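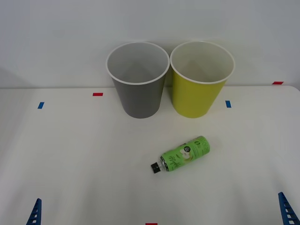

Dos brazos en la mesa de preparación: entrevista con Corina Bucur

Brellorent prepara lotes de muestras para distribuidores de bebidas: botella, vasos y hoja de producto en una misma caja. Desde abril, una de las mesas de la nave trabaja con dos brazos robóticos. Corina Bucur es responsable técnica de la línea y antes pasó varios años montando lotes a mano.

La primera pregunta es qué hacen los brazos y qué no. "Manipulan botella y vaso. La hoja de producto, el cierre y la etiqueta de envío siguen siendo manuales", responde. El puesto manual prepara 100 lotes por turno; la mesa automatizada, 65. Bucur no considera que la comparación sea desfavorable. "El dato que miramos es cuántas veces tiene que intervenir el operario. Empezamos con una intervención cada pocos ciclos y ahora tenemos 4 por turno."

Las referencias de posición se marcan con cinta de color directamente sobre el tablero. Bucur explica que el sistema no las necesita para trabajar. "Son para las personas. El operario repone los vasos y tiene que saber dónde empieza la zona de trabajo. Sin marcas, cada turno colocaba el material a su manera."

El agarre de las botellas

La parte que más tiempo consumió fue la botella de plástico. Las pinzas, azules y de estructura calada, la sujetan por los dos costados, sobre la etiqueta. "Con poca presión la botella gira. Con demasiada, el cuerpo se deforma y la etiqueta se arruga", dice Bucur. El ajuste se hizo con más de 1.000 ciclos de prueba, repartidos entre los dos turnos. La botella puede llegar tumbada o de pie, y el agarre admite también que quede boca abajo - el giro final se resuelve en el movimiento siguiente.

Los vasos plantearon otro problema. Si dos quedan muy juntos, el brazo tiene menos espacio para entrar. La instrucción actual es separarlos al reponer, aunque Bucur admite que no siempre se cumple.
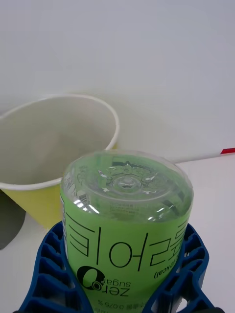 Cambios en los puestos

En la mesa trabajaban dos personas. Ahora hay una, que además atiende el puesto contiguo. Sebastian Vlad pasó a control de entrada y Unathi Zulu se quedó como operaria de la celda. "No hubo despidos, pero sí un cambio de categoría que tardó en reconocerse", señala Bucur. "Durante semanas Unathi hacía tareas de ajuste con un contrato de manipulado. Eso se corrigió tarde."

Zulu, que se incorpora a la conversación al terminar su turno, coincide en lo esencial. "Me duelen menos las muñecas. A cambio, estoy pendiente de la máquina todo el rato, y eso cansa de otra forma." Pide que las pausas se calculen con otro criterio - el actual depende de las piezas movidas a mano.

La empresa estudia una segunda celda para los lotes del cliente Jundholm, con envases de vidrio. Bucur no da plazo. Antes quiere cerrar el procedimiento de parada y formar a otra persona, porque hoy solo Zulu sabe recuperar la celda tras un fallo de agarre.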